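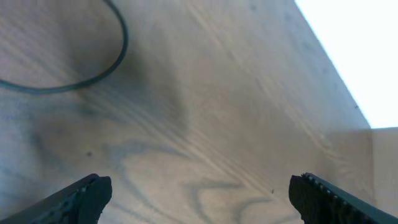
Figure 3.1 View from a wrist camera. Both fingers are over the table; a cable lies at upper left.

Chapter 3
Showing the Task

3.1 Scope of the chapter

Chapter 2 treated the arm as a device that follows a given path. The present chapter deals with where the path comes from when a person supplies it. Two methods are covered. In the first, called hand guiding, the operator takes hold of the arm itself, or of a hand-held gripper carrying the same sensors, and moves it through the task. In the second, called remote control or teleoperation, the operator moves a separate input device and the arm follows. Both methods produce the same kind of record: a series of time-stamped camera pictures paired with gripper positions and finger openings. A single record, from the start of motion to the operator's stop signal, is called an episode.

Programming by typed waypoints is left out. It is well covered in older books and is of little use for soft or loosely placed objects, for which the waypoints change on every run.

The running case throughout the chapter is the handling of a cable on a table top. Cables are a convenient teaching case for three reasons. The object has no fixed shape. It is thin compared with the fingers, so a small height error causes a miss. Its two ends usually matter more than its middle, and the ends are hard to tell from the rest at a distance. The data come from the Grestine set, collected for a course on manipulation and containing 1256 episodes after cleaning. The cleaning rules are given in Section 3.6.

3.2 What the operator must supply

A demonstration supplies more than a path. At the least it supplies:

(a) an approach direction, which fixes how the fingers meet the object;
(b) a closing point, which is the position at which the fingers begin to close;
(c) a speed profile, including pauses;
(d) an implied goal, which is the state of the table when the operator stops.

Items (a) and (b) are easy to read from the record. Item (c) causes more trouble than beginners expect. An operator who hesitates for two seconds above a cable has recorded two seconds of hesitation, and a policy trained on that record will tend to reproduce it. In the worst case it will remain above the cable without closing, as the pictures during the pause are nearly identical and most of them are paired with the instruction to stay still. Pauses should be trimmed before training, or the record should be resampled by distance travelled instead of by time.

Item (d) is often not recorded at all. The operator knows that the plug was meant to be lifted clear of the loops. The file knows only that motion stopped. A written label at the end of each episode is the usual remedy. The label should name the object and the end state, for example "cable end lifted, loops on table". It should be written by the operator at the time. Labels added on Friday for the whole of the week's work were found to disagree with the pictures often enough that the practice was dropped.

3.3 Hand guiding

In hand guiding the operator's own arm does the steering, and the operator feels the contact forces directly. When a finger touches the table, the touch is felt in the hand and corrected within a fraction of a second. For this reason hand-guided episodes tend to be shorter than remote ones for the same task.

The method has three costs. First, the operator's hand may enter the camera view. A policy trained on such pictures may come to depend on the hand, which will be absent at run time. Second, the person can move in ways that the arm cannot. A wrist roll that is comfortable for a human may lie outside the joint limits of the machine, and the fault will not be found until playback. Third, fast human motion blurs the pictures. Blur is worst in rotation, when every part of the view sweeps across the sensor at once.

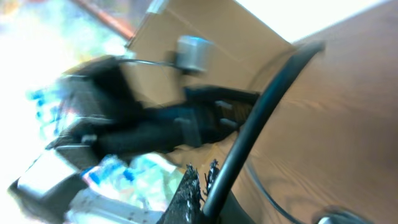 A speed limit is therefore set during collection. It may be enforced by a warning tone, which sounds when the angular rate of the wrist passes a chosen value. The limit should be set from the exposure time of the camera and not from the comfort of the operator. With a long exposure in a dim room, even a slow turn can spoil the picture. Where the limit cannot be met, the lighting should be raised first and the limit lowered second.

Frames taken during large swings between tasks need not be kept. They fall before the approach phase and carry little that is of use in learning where to close the fingers. A simple rule is to mark the start of the episode at the moment when the wrist first becomes steady over the work area. This mark can be made by a button on the handle. Automatic marking is possible but tends to be late on cable tasks, where the operator often begins a grasp while the wrist is still turning.

3.4 Remote control

In remote control the operator's motion is read by an input device, scaled, filtered and sent to the arm. The devices in common use are a small copy of the arm (a leader arm), a hand-held tracker and a joystick with six axes. The leader arm is the easiest to learn, because its joints match those of the follower and impossible poses are ruled out by its shape. The tracker gives greater freedom and needs a clutch, so that the operator can bring the hand back to a rest position without moving the follower.

Two quantities govern the quality of the result. The first is delay. With a delay of 100 ms between hand and arm, most operators continue to work smoothly on coarse motions but begin to move and wait on fine ones. The move-and-wait habit adds pauses of the kind described in Section 3.2. The second is scale. A scale of one half, at which 2 cm of hand motion gives 1 cm of gripper motion, is a reasonable starting value for picking up a cable end. Larger scales suit the transfer from one side of the table to the other. Changing scale in the middle of an episode is permitted provided that the change is logged.

Touch is lost unless the input device can return force. The operator must then judge height by eye, and a wrist camera gives a poor sense of height. Useful signs are the shadows of the fingers as they close on the surface and the apparent width of the cable between the tips. Glare from a polished table removes both. A second fixed camera at table level is recommended for the operator's own use, whether or not its pictures are stored.

3.5 The choice of starting states

A set of demonstrations is only as wide as its starting states. For a rigid part, the starting state can be given by three numbers on the table plane: two for position and one for heading. For a cable no such short list exists. In practice the cable is dropped or laid by hand between episodes, and variety is left to chance. Chance does less than might be hoped. Operators lay a cable in much the same loops each time, with the plug facing a side that is easy to reach.

The procedure used for the Grestine set was to let one person lay the cable and another operate the arm, and to turn the plug to a new heading before each episode. Loops that crossed over the plug were included on purpose, and the fingers were started from different heights with the gap fully open. 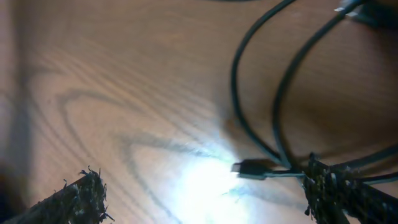 Ngozi Jibrin argues that the two-person rule is weaker than it sounds: after a morning's work the person laying the cable has learnt which states annoy the operator, and starts to avoid them. She would have the heading drawn from a printed list, and would discard no state for being awkward. Doaa Cherkaoui accepts the list but would keep a free choice for one episode in every ten, on the ground that lists leave out whatever their author did not think of.

Both views can be met at small cost. The list is drawn up before collection begins and each entry is struck out when used. Free episodes carry a separate tag, so that they can be removed if the two groups are later to be compared. The tag is stored with the episode label and follows the format in Table 3.2.

3.6 Cleaning rules

An episode is removed from the set if any of the following holds: the stop signal is missing; the finger opening was not recorded for the whole length; the camera clock and the arm clock differ by more than one picture interval. Failed grasps are not grounds for removal. They are kept and marked, and their use is taken up in Chapter 5.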